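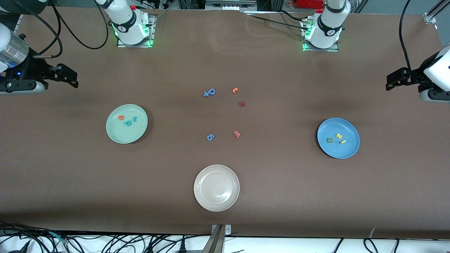 Foam letters, two arms, progress report

06/07/2023

The second arm finally has its own power supply, so I spent most of the week on sorting. The job is simple to describe. Loose foam letters and numbers go onto plates, and each arm works its own side of the table. I bought the letters in a bag at Sillwood for the price of a sandwich and they have been the best test parts so far. They are light, they don't roll, and they don't break when a gripper lands on one.

The trouble is the middle of the table. Both arms can reach it, and my first version let them both go for the same piece. I now keep a lock on a strip down the center. One arm asks for it, goes in, picks, backs out and gives it up. It is slow. A full run takes about 30 minutes with the speed turned down, and I have it turned down a lot.

Grip force was the other thing. I had it at 1000 in my own made-up units, left over from the wooden blocks I used in May. Foam squashes at that setting and then springs sideways when the fingers open. At 808 it lets go cleanly. I got there by trial and error and don't plan to touch it.

Curved characters like a 6 are still harder than an E, which has straight sides to close on. I added a step that picks the narrowest place to grab, and it helps on everything except letters lying at odd angles.

Next is cable routing. I've ordered clips from Varnness, and the power leads get moved first.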